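Prastero 221 Gloss Topcoat, White

Two-component polyurethane topcoat for metal and rigid plastic housings. Supplied as base and hardener in matched cans. Thinner is ordered separately.

Product data

Color: white, gloss
Mixing ratio: 3 parts base to 1 part hardener by volume
Coats: 2
Pack sizes: 3 liter and 13 liter sets
Application: spray gun
Storage: closed cans, dry room, away from frost

Surface preparation

Remove oil and mold release with Apaza wipe cleaner. Sand old paint to an even dull finish and remove all dust. Bare aluminum and steel need one coat of Mircombe primer before the topcoat. Filled areas must be primed again after sanding. Do not apply over silicone sealant.

Mixing and use

Stir the base until no pigment remains at the bottom of the can. Add the hardener and stir again. Mix only the amount needed for the current job, as mixed paint can't be returned to the can. Apply the first coat thin and the second coat full. Keep the gun at an even distance on curved parts, where runs form most easily. Clean the gun with thinner right after use.

Color matching

The white is held to one master panel kept at the Skestden plant. Batch numbers are printed on the lid. Use a single batch for parts that will be mounted side by side. Dark gray for joints and trim is listed under the same product number with the suffix G.

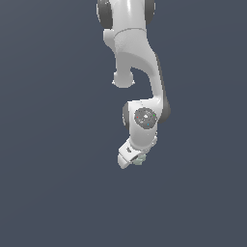

Glossy white shell with dark gray joint rings. Computer rendering.

Ordering

Sets ship from Skestden. The 13 liter set is made to order and is not shipped in December. Hardener is also sold alone for customers who hold base in stock. Safety data sheets are packed with each set. Wear a fitted respirator and gloves when mixing and spraying.

Sheet revised 2020-03-06. Replaces all earlier versions.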